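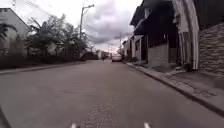
What Is a Road Made Of?

Most people walk or ride on a road every day and never think about what is under it. A road looks like one flat sheet, but it is built in layers, a bit like a sandwich. The part you can see is only the top slice.

The layers

At the bottom is the ground itself. Before a road is built, workers scrape away the grass and soft soil, then press the ground down with heavy rollers. Soft ground would sink when a truck drove over it.

Next comes a thick layer of crushed stone. The pieces have rough, sharp sides, so they lock together when they are pressed. Rainwater can drain between them too.

On top is the asphalt. Asphalt is a mix of small stones, sand and a sticky black material called bitumen, which comes from crude oil. Bitumen is the glue. When it is hot it flows, and when it cools it goes hard and holds the stones in place. Asphalt is mixed at over 200 degrees Fahrenheit and taken to the road in trucks while it is still hot. Then a roller squeezes it flat.

Why is old asphalt gray?

New asphalt is black because every stone has a coat of bitumen. Tires slowly rub the coat off the top, and sunlight and air fade the rest. The stones begin to show through, and most stones are gray.

How a pothole starts

Bitumen gets stiff as it gets older, and stiff things crack. Rain runs into the cracks. On a cold night in January the water can freeze, and water takes up more space when it turns to ice. The ice pushes the crack wider. When it melts, more water gets in, and the next freeze pushes again. After a while the asphalt is loose, a wheel knocks a piece out, and there is a pothole.

Digging up the road

Water pipes, gas pipes and cables often run under the street. If a pipe leaks, workers have to cut a long, narrow hole called a trench to reach it. Afterward they fill the trench with stone, press it down and put new asphalt on top. The patch may look rougher or darker than the road beside it – you can often tell where a trench was for years.

Hafþór Hallgrímsson has repaired streets in the town of Skurndale for 20 years. He says the pressing down is the slowest part of the job. "We fill a little, press it, and fill a little more," he says. "If you rush it, the patch sinks and you have to come back."

Try it yourself

Fill a small plastic bottle to the very top with water and screw the cap on loosely. Stand it in a bowl in the freezer and leave it overnight. In the morning, look at the cap. Has the ice pushed it up?

Words to know

Bitumen: a sticky black material that holds asphalt together.
Curb: the raised edge between a road and a sidewalk.
Trench: a long, narrow hole dug in the ground.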